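How I set up a recording station so the data is worth keeping

I've been collecting demonstrations with hand-held grippers for a while now, and most of the bad sessions I've had to throw out were lost before anyone picked up the tool. So I wrote down the house rules. They started as a sticky note from Montserrat Salcedo and grew from there.

Start with the table. Clear it, wipe it, and put back only what the task calls for. If the task is opening a drawer, the drawer unit goes on and your coffee goes somewhere else. I mark the corners of each object with tape on the first day — otherwise it creeps, and by September you're comparing two different setups without knowing it.

Next, check the fingers. Open and close them 15 times and listen. Look at both screws, look at the pads, and swap anything that wobbles. Write the swap in the log with your initials, even if it's the same part from the same bag (Montri got me on this one!).

Then do a dry run. I do four slow passes with recording off, just to get my arm used to the reach, and then one with recording on that I delete.

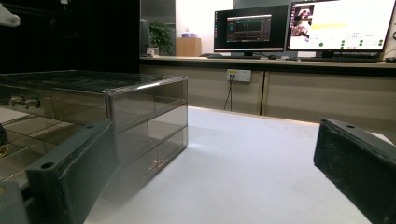
How long should one person record before taking a break?
Our limit is 22 minutes, then hand the tool to someone else or stop. Tired wrists make sloppy grasps, and you won't feel it happening.

During the session, keep your status page open where you can glance at it between takes. If anything on it looks off, stop right there. Don't finish the batch and hope. I once finished a batch and hoped, and Neema Mwakyusa still brings up the 80 takes we lost.

Name files as you go. We use the project name first (ours is Astitz), then the task, then the take. No "final", no "final2", please.

Failed takes stay in. Tag them as failed and move on. A dropped object is useful to somebody, but a dropped object labeled as a success is a real headache later on.

Last thing, before you leave: copy the log, put the gripper back on its charger, and write down anything you moved.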